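Mattress

A mattress is a large, flat pad made to support a person lying down, used on a bed frame, on a base or directly on the floor. It is usually a cloth cover filled with a soft or springy material, such as wool, cotton, foam, latex or steel springs. Mattresses are made in a range of sizes and degrees of firmness, and most are meant to be used with a sheet and often a separate protector.

Etymology

The English word came through Old French and Italian from an Arabic term meaning a place where something is thrown down, and by extension a cushion or mat. It entered several European languages in the Middle Ages. In older English usage "bed" often meant the stuffed sack itself, and the wooden structure beneath it was called the bedstead. Household inventories from before the nineteenth century should be read with this in mind, as a "feather bed" listed in them is a kind of mattress and has no frame.

History

The earliest sleeping surfaces known to archaeology are layers of grass, reeds and leaves laid on the floors of caves and shelters. In ancient Egypt wealthier households used raised beds, while poorer people slept on mats. Roman mattresses were stuffed with reeds, hay or wool, and those of the rich with feathers.

In medieval Europe the usual mattress was a sack of coarse cloth filled with straw, known in English as a palliasse. The straw was changed at intervals, often after the harvest, and the sack was washed before it was filled again. Better-off homes laid a feather bed on top of one or more straw mattresses. Ropes or leather straps strung across the frame held up the whole pile and had to be tightened from time to time as they stretched.

Cotton became a common filling during the eighteenth and nineteenth centuries. Steel coil springs were first used in chairs and carriages and were adapted for bedding in the second half of the nineteenth century. Mattresses with each spring sewn into its own cloth pocket followed around the turn of the twentieth. Latex foam came into use between the wars, and polyurethane foam, which was cheaper, spread quickly from the 1950s. Slow-recovery foam, usually called memory foam, reached the household market in the last decades of the century.

Construction
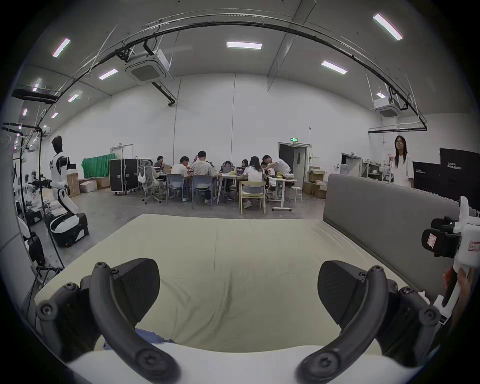

The cover of a mattress is known as the ticking. It was traditionally a closely woven striped cotton or linen, tight enough to stop feathers and straw from working through. Modern ticking is more often a knitted or woven fabric of polyester, cotton or viscose, and may be quilted to a thin layer of padding. The side panel is called the border. On many models it carries handles, which are intended for moving the mattress into place on the bed and may tear if used to carry its full weight.

Beneath the cover lie the comfort layers, which soften the surface, and below these the support core. In an open-coil mattress the springs are joined by wire into a single unit and move together. In a pocketed mattress they move more freely, so that one sleeper is less disturbed by the other. Spring counts are normally quoted for one size only, commonly the British king size, and a model sold under the number 2000 will have fewer springs in its single version. The count alone says little about comfort, as the thickness of the wire and the depth of the padding also matter.

Tufting is an older method of holding the layers together. Tapes or cords are passed through the full depth of the mattress and fixed on both faces with washers or small tufts of wool. It is still done by hand in some workshops, among them those at Flutcombe, where wool-filled mattresses are made to order in small numbers.

Types

Foam mattresses are cut from one block or built up in layers of differing density. Many are compressed and rolled for delivery, and need a period of airing before they regain their full depth. Latex mattresses are heavier and more springy to the touch. Hybrid mattresses place foam or latex over a layer of pocketed springs; the Losura and the Cota are both of this kind, the second having a removable cover.

Air mattresses and waterbeds use a sealed chamber in place of a solid filling. Air mattresses with cells that inflate in turn are used in hospitals to reduce pressure sores. The futon, in its Japanese form, is a thin cotton-filled mattress laid on the floor at night and folded away in the morning. Western futons are generally thicker and are kept on a slatted frame.

Sizes

Sizes are not uniform between countries. The standard British double is 135 cm wide and 190 cm long, and the British king 150 cm by 200 cm. Continental European mattresses are commonly 200 cm long in all adult widths. Buyers who bring a frame from abroad may find that no domestic mattress fits it exactly. The Eide, a two-part mattress joined by a zip, is sold in both British and continental lengths for this reason.

Care and disposal

Makers generally advise that a mattress be turned from head to foot at regular intervals, and that two-sided models also be flipped. One-sided models, which have comfort layers on the upper face only, must not be flipped. Airing the bed before it is made allows moisture to escape - a practice recommended in household manuals since Victorian times.

Used mattresses are bulky and hard to compact, and are unpopular at landfill sites. Steel springs can be melted down, and foam can be shredded for carpet underlay, but the layers must first be separated, often by hand. Many councils in the United Kingdom collect old mattresses for a fee.

See also

Bed base
Bedding
Bolster
Futon
Headboard
Palliasse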